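Cataloging a Home Movie Disc Collection So You Can Find Things Again

Updated March 2022

A disc collection becomes hard to manage at a few hundred titles. Box sets hide individual films, double features have two names, and the same movie turns up twice under different cover art. The method below uses a spreadsheet and a label maker. It was written against a shelf of 700 discs but applies to smaller collections without change.

What you need

A computer with any spreadsheet program
A label maker or a sheet of small round stickers
A soft pen made for writing on labels
A flat, clear surface large enough to sort one shelf at a time
A disc drive or player for checking discs that have no printed run time

A barcode scanner is optional. Scanning apps are fast for single-film releases, but they do poorly with box sets, imports, and anything bought used with a replacement case. Expect to type those in by hand.

Step 1: Decide what one row means

Each row in the spreadsheet should stand for one film, not one case. A seven-film set takes seven rows. A film that comes on two discs takes one row, with the second disc noted in its own column.

The other common approach gives each case a row and lists the contents in a notes field. It is quicker to enter and much worse to sort. You cannot put the films in order by year or director if seven of them share a cell.

Step 2: Set up the columns

Use these columns, in this order:

Title
Sort title
Year
Director
Case number
Disc number
Format
Region
Run time
Aspect ratio
Version
Date checked
Notes

Sort title is the title with any leading article moved to the end. For numbered sequels, use digits with a leading zero if the series runs past nine entries. Otherwise part 10 will sort ahead of part 2.

Year is the year of first release. The year printed on the back of the case is often the year the disc was issued, and the two can be decades apart. Put the disc year in Notes if you want it.

Version holds entries such as theatrical, director's cut, extended, or restored. Leave it blank if the film exists in only one form. Where a disc offers two cuts by menu choice or branching, enter both in the same cell, separated by a slash.

Format the Case number and Disc number columns as text before you enter anything. Many spreadsheet programs will otherwise drop leading zeros or turn an entry such as 3-1 into a date.

Step 3: Number the cases

Give every case a number and put it on the lower spine. Start at 001. The number carries no meaning – it does not stand for genre, studio, or shelf. When you buy a new title, it gets the next number, wherever it is shelved.

Box sets get one case number. The discs inside are numbered with a suffix, so the third disc in case 031 is 031-3. If a set has slim cases inside an outer box, label the outer box and each slim case.

Do not put stickers on the disc itself. A label on a disc can unbalance it at speed, and the adhesive may creep over time. If you must mark a disc, write the number on the clear inner hub with a pen made for that purpose.

Labels stick poorly to older cases with a waxy outer sleeve. Wipe the spine with a dry cloth first, and press the label down for a few seconds.

Step 4: Enter one shelf at a time

Take down a single shelf, sort it on the work surface, and enter it before touching the next one. A standard shelf in a Jimier tower holds 40 regular cases, and entering that many takes around 29 minutes once you have settled into the routine. Box sets take longer. 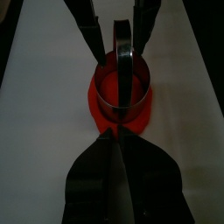
Step 5: Handle double features and flippers

A double feature disc holds two films, usually sold cheaply and often under one combined name. Enter two rows with the same case and disc number. In Notes, write "1 of 2" and "2 of 2" in menu order.

A flipper is a disc with content on both sides. Early DVD releases used this to offer widescreen on one side and full frame on the other, or to split a long film. Use A and B after the disc number. If the two sides hold the same film in two shapes, use one row and enter both aspect ratios. The side names are printed in very small type near the hub. On many flippers the text describes the side facing you, and the content plays from the opposite side, so test one before entering the rest of that series.

Step 6: Check the discs

Open every case and confirm that the right disc is inside. In most collections this turns up a few swaps and at least one empty case. Hold each disc under a lamp and look for these faults:

Scratches that run along the track, in a curve. These cause more trouble than scratches running straight from center to edge.
Cracks at the hub, usually from tight case buttons. A small crack can spread when the disc spins.
Cloudy patches or a bronze tint on the playing side. Cleaning will not remove them.

Clean fingerprints with a soft cloth, wiping straight from the center out. Enter the date in Date checked when the disc passes. For a disc in doubt, play the last chapter first. Data is written from the center outward, so on single-layer discs the end of a long film sits near the outer edge, where handling damage is most common.

Step 7: Pick a shelving order

Alphabetical by sort title is the simplest order to maintain. Leave a gap at the end of each shelf for additions. Shelving by director works well for a collection built around a few filmmakers, but sets with several directors will need a section of their own.

Shelving by case number also works. New titles always go at the end and nothing ever needs to be moved, but you will need the spreadsheet at hand to find a film.

Step 8: Back up the file

Save the spreadsheet in its normal format and export a copy as CSV. The CSV can be opened by almost any program and can be imported into catalog software later. Vorkus and similar programs accept it as long as the first row contains the column names. Check the accented letters in foreign titles after the export. If they come out as odd symbols, export again with UTF-8 selected.

Keep one copy off the computer. Repeat the export each January, and after any large purchase.

Common problems

The same film appears twice in a sort. Compare the Version and Region columns before getting rid of either copy. Two releases with the same cover may have different cuts or soundtracks.

Run time on the case does not match the player. European discs made at 25 frames per second run about four percent shorter than the same film at 24. Enter the time the player shows.

The film has more than one title. Use the title on the spine and put the other in Notes, so that a search will find both.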